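Comparing two sets of finger grippers on garments

Over the past season our group in Skunddale has been responsible for selecting the end effectors to be used in the laundry handling work at the Skarnau site. The choice had been narrowed to two products before I joined: the Koller parallel gripper, with long rigid fingers, and the Plalell, which has shorter fingers and a softer pad. I set out my own notes on the comparison in this post, as several colleagues have asked for them in one place.

The tests were carried out with both arms fitted with the same model of gripper at a time. Mixing the two was considered and rejected. When a fold fails, it is already difficult to establish which arm was at fault, and a mixed pair would have made that harder still.

Each gripper was given 21 attempts at the same task, which was to take a crumpled pair of shorts from the padded surface, lay them flat and fold them in half twice. The Koller completed 19. The Plalell completed 13. Cyrill Hofstetter recorded the outcomes and was strict in doing so. A fold with the waistband tucked under was entered as a failure, even where the result would have passed in a shop.

Sports kit was used for most of the work. It is light and slippery, and the elastic waistband tends to spring back when released. Cotton towels, which we had used in June, were too forgiving and made every gripper look good.
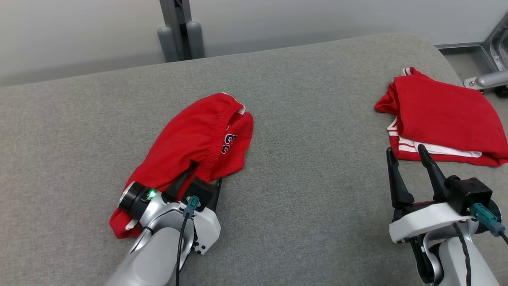

Black-fingered grippers at the padded surface: the left in the folds of the red shorts, the right open in front of a folded garment.

The main difference lay in how the fingers entered the cloth. The Koller fingers are narrow enough to slide between two layers and take only the upper one. The Plalell pads generally gathered both, and the operator then had to release and try again. On the other hand, the Plalell held what it had gathered very securely, and I would prefer it for heavier items such as sweatshirts.

The soft surface deserves a mention. On a hard table the long fingers stopped short or skidded when the approach was slightly too low. On upholstery they press in a little and the attempt can continue. We have not yet repeated the full series on a hard table, and the figures given here should be read with that in mind.

Two practical matters remain open. The first is cable routing at the wrist. A loop that is too short pulls at the connector when the arm turns fully, and one that is too long can catch on the cloth – we have had both. The second is wear. Nadja Fuchs has asked for 2,000 open and close cycles on each gripper before any order is placed, and the Koller has now completed nearly half of these without a change in grip force.

The Plalell cycles will begin when the replacement pads arrive. I shall add the results to this page.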